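Events > Open Days > How-To
Filed under: Robots for Regular People
Posted 21 October 2024 by Rochelle Kasprzak

How to run a simulator demo at your robotics open day

I ran the simulator corner at the Gondorham open day this year, and I loved it so much I'm writing it all down before I forget (and so Jamshid Nikzad can do it next time!).

Start by picking a tiny job. Ours was a cube pickup: the arm comes down over a red cube, grips it, lifts it and sets it back. I'd planned a big stacking routine and Ladan Rezaei talked me out of it. She was right. People want to see a whole try in under a minute, then see it again.

Save your starting position and load it on a big screen before the doors open. Ours has the gripper open and hanging over the table, with nothing in it yet. Leave it sitting like that while folks wander over, and ask them where they think the arm will go first. Kids will shout at you. It's great.

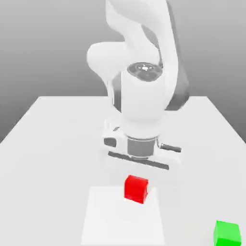 Next, run it at slow speed. I set ours to 32 percent and talked through each step as it went: move down, close, lift. Then reset and hand over the controls. Let each visitor have 6 tries, and keep one finger near the reset key!

Misses are fine, by the way. Let the person nudge the position and go again before you jump in to help. I had to sit on my hands for that part.

Last thing, print your step cards the night before. I made 78 and ran out by lunch, so Mahnaz Nouri is printing 300 for March. Bring a spare mouse too.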